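Gandus Orchard Project, progress report to the Jarman Fund
November 21, 2018
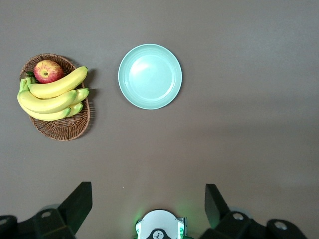

In this period we planted 50 young mango trees on the lower plots, and 11 families have now joined the seedling program. Two trees were lost to root rot and we will replace them in February.

The new drip line from the Ikier well works, but the pressure is weak at the far end — Phong Nông asks for a second pump. The price is some 3,000 dollars, and this was not in our first budget.

Mỹ Diệp continues the pruning lessons. We kindly ask the Fund to answer about the pump before the dry weeks start.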